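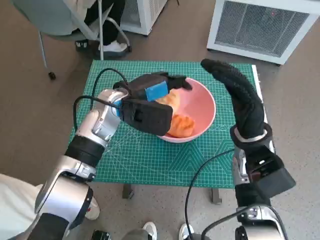

FOR IMMEDIATE RELEASE

Flundora opens second washing depot in Prarkum and extends its reusable tableware service to school fetes and sports clubs

PRARKUM - Flundora, the regional hire service for reusable cups, plates and bowls, will open its second washing depot in May. The new depot is located in the former dairy building on Robles Street, a short walk from the Prarkum showground, and it will serve the whole northern part of the Triston district.

Until now all the dishes were washed in one place, in Triston itself. For the organisers in Prarkum and the villages behind it this meant a long drive on the evening before the event and again on the morning after. Many of them have told us that they liked the idea of reusable dishes but finally bought paper plates at the supermarket. We understood this very well. With the new depot, the crates can be collected until eight o'clock in the evening and returned through the side gate at any hour.

In the last financial year Flundora supplied 109 events, from street parties to a three-day agricultural show. The most requested article was the deep bowl, followed by the half-litre cup. The flat plate was less popular than we had expected, and we have learned from the caterers that food at outdoor events is mostly eaten while standing. For this reason the stock at Robles Street starts with 1144 deep bowls and a smaller number of plates. More plates can be brought from Triston if they are ordered one week before.

How the hire works

Organisers book by telephone or with the form on our website. The dishes arrive in grey stacking crates with lids, and each crate carries a printed label with its contents. It is not necessary to wash anything. We only ask that food remains are scraped off and that the crates are not left in full sun, as fat dries hard on the plastic and then needs a second cycle in the machine.

The hire price includes washing, drying and checking. A deposit is paid for each crate and it is returned within five working days. Missing pieces are charged at replacement cost. Pieces which are scratched or a little stained from normal use are not charged.

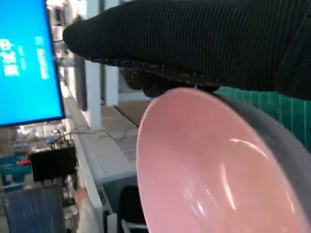

School fetes and junior sports clubs in the district will pay half of the normal price during the first year. To this offer 36 schools and clubs have already signed up, and there is still place for more. Groups that have their own commercial dishwasher can also hire the dishes unwashed-return or self-washed, and the self-washed price is lower again. A short check of the machine is made by our staff before the first hire, mainly to see if the rinse temperature is high enough.

Flundora will also begin to lend cutlery, which was until now not possible. The set consists of a fork and a spoon in stainless steel. Knives are not offered for the moment - they get lost in the rubbish more than any other piece, and the sorting takes much time. We will look at this question again after the summer season.

The Robles Street building was empty for several years. Its tiled floor and its drains could be kept, but the roof over the loading bay had to be renewed and a new hot water system was installed. Parking is available behind the building. Please note that the entrance from the showground side is closed to trucks.

Open morning

All residents are invited to visit the depot on its open morning in May, from nine o'clock until noon. Visitors can see the washing line in operation and compare the different sizes of bowls and cups. Tea, coffee and scones will be served. The exact day will be published on our website and on the notice board at the showground.

About Flundora

Flundora is a not-for-profit hire service based in Triston. It lends reusable tableware to public and private events in the district and is financed by hire fees and a small yearly contribution from its members.

Media enquiries and bookings: Flundora office, Triston, or through the contact form on our website.

ENDS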